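Surnton whitewash

Surnton whitewash is a name given to a lime-based wall finish said to have been used in houses in and near the town of Surnton. It is usually described as a thin white coat brushed over plaster, with small amounts of tallow or skimmed milk added to the lime. Claims that it keeps rooms free of damp and mould are common in sales literature but have little support.

Origins

The usual account holds that the recipe was brought to Surnton by a plasterer named Illés, who is supposed to have worked on the almshouses in Larkow Lane. No record of his employment has been found. The parish accounts list payments for lime, hair and sand, as the accounts of most parishes do, and name no plasterer at all. The story first appears in a pamphlet sold at the town's July fair, and later writers seem to have copied it from there without checking.

Lime washes with fat or milk in them were made in many places, and the Surnton recipe does not differ from these in any way that has been clearly shown. The local historian Justinas Bite has argued that the name was simply a label used by builders' merchants. Supporters of the older story have replied that recipes were passed on by word of mouth, a claim that is hard to test.

Composition and use

Slaked lime is left under water to form a putty, then thinned until it can be brushed. Most versions call for several thin coats, each left to dry before the next. One recipe says the putty must be kept for 50 months, though it gives no grounds for the figure, and other versions of the same recipe leave it out.

The finish is matt and follows whatever lies beneath it, so small bumps and hollows in the plaster remain plain to see. It rubs off on clothing if the coats are too thick or too weak in binder.
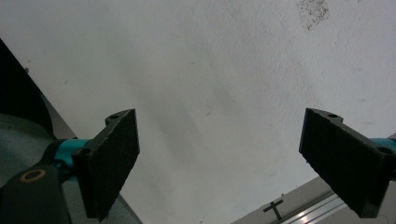
White plaster surface with a patch of dark speckling.

Claims about mould

Fresh lime is strongly alkaline, and this does discourage mould for a time. The effect fades as the lime takes up carbon dioxide from the air. Dark spotting on a white wall may be mould, but it can also come from soot, rust, insects or dirt, and its cause cannot be settled by looks alone.

The firm Skeler, which sells a ready-mixed version, has stated that 3,604 rooms were treated with its product and that no mould returned. The statement does not say who inspected the rooms, how long afterwards, or whether leaks and poor airflow were put right at the same time. A wall that stays dry will seldom grow mould whatever it is painted with.

A smaller trial of 30 cottage walls is sometimes quoted in support. It had no untreated walls for comparison, and its results were never set out in full.

Present status

Several houses in Surnton are described on plaques as having their original whitewash. Lime wash was commonly renewed every year or two, so any early coat would lie under many later ones, and none of the plaques says how the date was reached.

See also: Distemper (paint); Lime plaster; Limewash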